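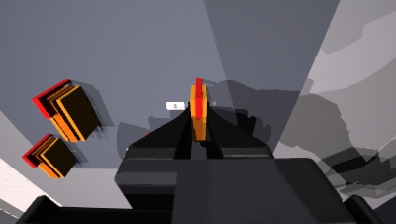 Grasp tester, sim-to-bench comparison (one position)

Fondent is looking for one person to find out whether our simulated gripper results mean anything. We have a lot of them. The two-finger gripper does well in the simulator, and we have the charts to prove it, and most of us have stopped believing the charts. A tall, thin orange block with a red strip down its front, standing upright above two black fingertips, is about as polite a target as you could ask for. Put the same kind of shape on a real bench with a scuffed fingertip and bad light and we would like to know what happens. So far we have opinions.

What you would be doing

You will run the same grasp trials twice, once in simulation and once on hardware, and write down where they part ways. There are 17 object shapes in the set and 2 grippers to compare: our own, and one from Bestent that we bought at full price. Bestent says theirs handles thin parts better. It may. Our sales deck says the opposite, and neither claim came with a test anyone else could repeat.

The first round is 2,000 simulated attempts and 139 on the bench. Yes, that is lopsided. Bench attempts are slow and a person has to reset the objects each time, and that person will be you. If you think 139 is too few to say anything useful, put that in your application and tell us what number you would want.

You will also be asked to look at Duda, the controller we use on both sides. Duda closes the fingers at a set speed and decides when to stop. We suspect it has been tuned to the simulator's idea of friction, which is generous. Please do not fix it during the trials. Log it, leave it alone, and bring it up on Monday when we go through the week's runs.

Who we want

Someone who has run physical tests before and been annoyed by them. It doesn't have to be robots. Packaging, textiles, hinges, shoes, anything where you had to do the same thing many times and keep honest notes. You should be able to read and edit a short Python script. You don't need to have built a simulator, and if you have, we will ask you what yours got wrong.

You should be comfortable telling an engineer that a demo isn't a result. You should be just as comfortable hearing it back.

We are not looking for anyone to write a paper about how closely the two sides agree. If they agree, good, it will take one page.

What we can't promise

The job starts in June and runs to the end of the first round. A second round depends on Cloltex, who are paying for part of the work and want to see the bench numbers first. They have agreed in writing that the numbers get reported either way. We asked for that before taking the money.

This is an on-site job. The simulated half could be done from anywhere, but past experience of splitting the two halves between two people was poor, and each blamed the other's setup. Bench hours start at 8:30 a.m. Pay is hourly and the rate is in the first email you get from us, before any interview.

How to apply

Write to Kaan Yurt through the contact form on the Fondent site, with "grasp tester" in the subject line. Include a short work history and one page on a test you ran that gave an answer you didn't want. Skip the cover letter. Videos of a robot picking something up once will not be watched.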